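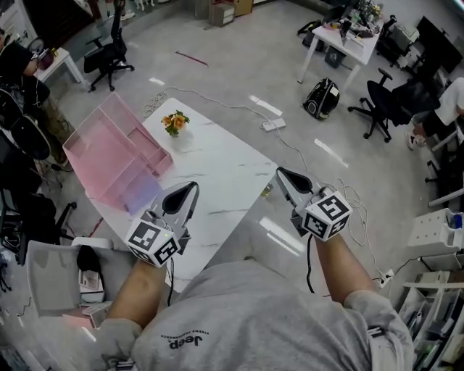 レースゲーム「Horrocks」タイムアタック入門:Porkisbridgeで2分を切ろう

2025-04-17 更新

Horrocksを始めたばかりの人がまず壁に感じるのが、3つ目のコースPorkisbridgeだと思います。私も最初は2分10秒台から全然縮まらなくて、コントローラーを置いて寝た夜が何度もありました。でもこのコース、走り方がわかってくると本当に楽しいんです!今回は2分切りまでの手順をまとめます。

1. 設定を見直す
オプションの「操作」を開き、ステアリング感度を初期値から2段階下げます。橋の手前で車がふらつく人は、これだけでかなり落ち着くはず。振動はオンのままで。タイヤが滑りはじめる瞬間が手に伝わってきて、慣れると画面を見るより早く反応できます。

2. 車を選ぶ
おすすめはFurcombeの600馬力仕様。789馬力の上位モデルもありますが、立ち上がりで暴れるので最初は我慢しましょう(乗りたくなる気持ちはよくわかります、音が最高なので)。ギア比は最終減速だけ少し加速寄りにします。

3. 橋の進入
直線の終わり、左の看板が画面から消えたらブレーキ。125キロまで落としたら、ブレーキを抜きながらハンドルを切り始めます。ここで焦って早く踏むと橋の出口で外側の壁に当たります。最初の10周は遅いと感じるくらいで大丈夫です。

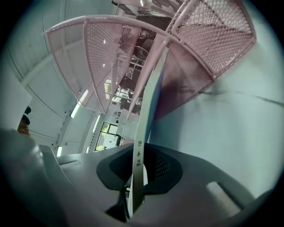 下から見上げたピンクのらせん階段

4. 連続コーナー
橋を渡ると右、左、右と続きます。1つ目はあえて内側を空けて通り、3つ目の出口を一番まっすぐにするのがコツ。フレンドのLiam Ellwoodさんに教わったラインで、初めて決まったときは思わず声が出ました。縁石は2つ目だけ踏んでOK、3つ目は跳ねるので避けてください。

5. ゴーストと走る
ラップが安定したら、自分の1秒上のゴーストを呼び出します。世界ランカーを相手にするとすぐ見えなくなって参考になりません。ランキング画面でY、「近い順」に切り替えるとちょうどいい相手が出てきます。私はRuth Holroydさんのゴーストを半月ほど追いかけました。ブレーキの位置がとにかくきれい!

うまくいかないとき
橋で毎回タイムを落とすなら、練習モードの「Corner」で区間だけを繰り返すのが近道です。リスタートも速いので、何十回でも試せます。タイヤは温まった状態で始まるため、本番の1周目とは感触が少し違う点だけ注意。

10月の大型アップデート前に出したタイムは旧ランキングに残っています。今のランキングに載せるには、もう一度走り直してください。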